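What the grippers changed at our place

Aug 5, 2022

I've worked at Doolan for long enough to be wary of any meeting with pastries. The last one was where they told us about Jeveo, the system that is meant to learn how to tidy a home by having us do the tidying first, with a gripper in one hand.

I used to be on the house crew. You'd get a job, go in, put the books back, dust the ornaments, lock up. Now we do the same jobs through a pair of fingers, over and over. Pick up, put down, reset. The target is up to 30 runs before a break, and a run only counts if the software likes it.

Management calls this upskilling. My pay slip calls it the same thing it did last September.

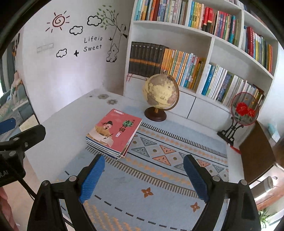 What bothers me most is how the work feels now. With my own hands I know a paperback from a hardcover before I've thought about it, and I'd never grab a globe by the map. With the gripper I have to plan every grab like I'm backing a trailer. My wrist is sore by lunch. When I put that on the feedback form, I got a link to a stretching video.

To be fair, some of it is better. No more chemicals, fewer stairs, and we're home by dinner. One of the younger ones on our crew loves it and has asked to train new starters. Good for them. I just notice that the training course takes 3 days and the old one took 4 weeks, and I can guess what that does to wages.

Then there's the question of what we're teaching it for. I asked straight out whether the house crew would still exist once the thing could shelve a book by itself. The answer had the word "journey" in it twice. A mate's old outfit, Clernness, went down a similar road – they kept the supervisors and let the crew contracts run out.

I'm not against machines. I own a dishwasher and I'd fight you for it. But if my habits are worth recording, they're worth paying for, and I'd like that in writing before I do another month of this. I've asked for a copy of the new agreement and I'm still waiting on it.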